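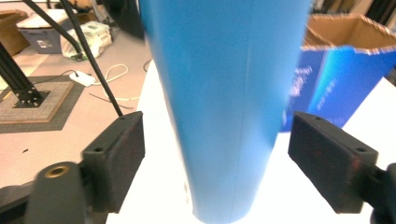
Home Kitchen Garden Laundry Ask

Blue form gone pale at the bottom, any fix?
dolent_80
I've got a big smooth blue thing I use as a form for papier mâché, wide up top and narrow at the rounded end. The colour's deep at the top but greyish lower down, and there's a seam line. Can I even that out?

Westerberg
Try warm soapy water and a soft cloth first, then let it dry overnight. If it's still pale I'd leave it, you're covering it in paper anyway! The seam will sand down with fine wet paper.

evell574
just paint it

Comments (2)
fisteo: Paint peeled off mine by January, so go easy.
dolent_80: Ta, soap it is. Will do it on the white table where I can see the colour properly.

We use cookies. Accept / Manage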